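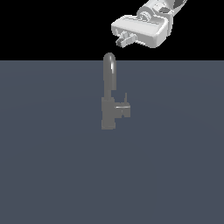 *Arm, faucet, void. Sesero task pack, faucet module.*

**1/** I've spent two weeks of evenings with the Sesero task pack, a paid set of simulated household chores for training robot arms. You bring the code, they bring the plumbing. Thread, with opinions, for anyone whose boss is about to ask whether it's worth the money.

**2/** What you get for $235: a one-year license, 7 task families (faucet, drawer, door, window, lever, button, plug), a Python wrapper, and a PDF manual that calls you "Dear Operator." I've been called worse by manuals.

**3/** Install. The readme says five minutes. It was five minutes, followed by an evening in which the license checker refused to believe my laptop had a clock. Support (hi, Buppha Tanasarn, you were lovely) sent me a patched file before breakfast.

**4/** The look. You will notice the decor. Gray faucet on a blue-gray plane, black sky. No sink, no drain, no counter. If water ever came out of this thing it would just have to make its own plans.

**5/** I don't mind this as much as I expected to. Plain scenes render fast and my graphics card is old enough to have opinions about the nineties. But if your policy learns from pixels, you'll be adding your own clutter and textures, and the pack gives you one (1) page on how.

**6/** The faucet task itself is good! The handle is a little upright lever on the side, the arm has to come down past the gooseneck to get at it, and the spout is very much in the way if you come from the wrong direction. My first policy came from the wrong direction for an entire weekend.

**7/** Reward function: fine, with one hole in it. You get partial credit for being near the lever. My agent worked this out and took up hovering as a career. It would park beside the handle and collect its points like a man leaning on a shovel.

**8/** The fix is on page 2 of the forum, from Hậu Vương, who suggests paying only for handle angle after the first contact. I did that and things got moving. Sesero, please just put it in the manual. Dear Operator would appreciate it.

**9/** Contact physics, the part you're really paying for. Joint friction is adjustable per object, and the lever has a believable stop at the end of its travel. Grippers closing on thin parts still jitter now and then. I turned the timestep down and the jitter left, along with a good chunk of my training speed.

**10/** The drawer and door families are as solid as the faucet. The plug family is a cruel joke. I have watched a simulated arm miss a simulated socket for so long that I started rooting for the socket.

**11/** Compared with the competition: I used the Delberg bundle at my last job. Delberg has nicer kitchens (tile! a window with weather in it!) and physics that feel like everything's been buttered. If you need pretty videos for a slide deck, get Delberg. If you need a handle that behaves like a handle, get this one.

**12/** Anahera Brunton asked in my replies whether it transfers to real hardware. Don't know yet. We have an arm at work, but the nearest faucet to it is in the break room and facilities has feelings. Will report back in January if I get a test fixture out of the budget.

**13/** Oleksandra Shevchuk asked about swapping in your own arm. Yes, you can, it takes a config file and a mesh. The config format is documented by three examples, two of which contradict each other. Copy the third.

**14/** Things I'd change, in order of grumpiness:
- the license checker (see the clock business)
- no batch reset, so you write your own like everyone else
- default camera puts half the picture on blank floor
- the success chime. There is a success chime. It's on by default. I was wearing headphones.

**15/** Things I'd leave alone: the seeds work. Same seed, same run, every time, on both of my machines. If you've ever lost a Thursday to a simulator that rolled different dice on different laptops, you know why I got a bit emotional.

**16/** Verdict: buy it if you're doing manipulation work and can write your own reward. Skip it if you want something to demo on Friday. I paid full price, and Sesero hasn't sent me so much as a sticker.

**17/** Nattawut Yimyam wants to know if the faucet ever gets turned on. Yes, by the current policy, most nights, with some style. My own kitchen faucet has been dripping since spring. Replies open, I'll get to the plug questions after dinner.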